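Progress Report, Second Period
Jasness Community Heating Study
Friday, October 25, 2019

The grant agreement asks us to report "achievements, obstacles and learning." We have all three, though the obstacles arrived first and took the best chairs.

The main job this period was to find out what people in Jasness pay to heat their homes, and why it is so much. We mailed the survey to 400 households and got replies from nearly half. That is better than we planned for, and we credit the stamped envelope more than the cover letter, which ran to two pages and explained the word "therm" twice. A shorter letter will go out with the follow-up in February.

The replies confirm what anyone who has worn a coat to breakfast could have told us. Attics are the weak spot. Most of the older houses on the Dreno side were built with little or nothing under the roof, and several owners have since finished the upper floor without adding any. They report that it is freezing in winter and unbearable in July, and that they like it very much.

We completed 19 home energy visits out of the 24 promised. The remaining five were put off when the blower door fan went in for repair. Pruramier, who supplied it, kept it for six weeks and returned it with a new cord and a bill for $2,928. We have disputed the bill. We have not disputed the cord, which is excellent. Nothing has been charged to the grant while this is being settled.

The homeowner guide is in draft. It covers air sealing, roof insulation, storm windows and how to read a gas bill without lying down afterward. The chapter on upper floors has grown to a third of the whole, and we are trying to make it stop.
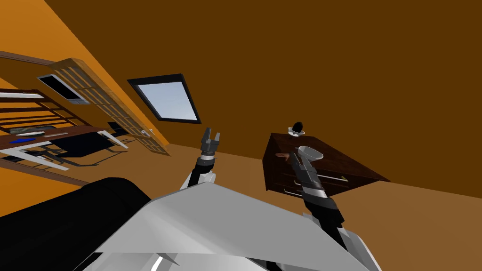 Computer-rendered interior with a window set into a dark brown surface.

Test readers at the Palma branch library liked the section on drafts and disliked the section on tax credits, as did the person who wrote it. It will be cut to one page and a phone number.

Spending is under budget on printing and over on mileage. The two very nearly cancel out, and we would like permission to let them. A revised budget sheet is attached, along with the survey form and the long version of the letter for anyone who enjoys that sort of thing.

Next period we will finish the five visits, send the follow-up survey and bring the guide to print. We also need a decision from you on the Spanish edition – the translator is holding dates for us and has begun to sound less patient on the phone. An answer before Thanksgiving would let us keep her.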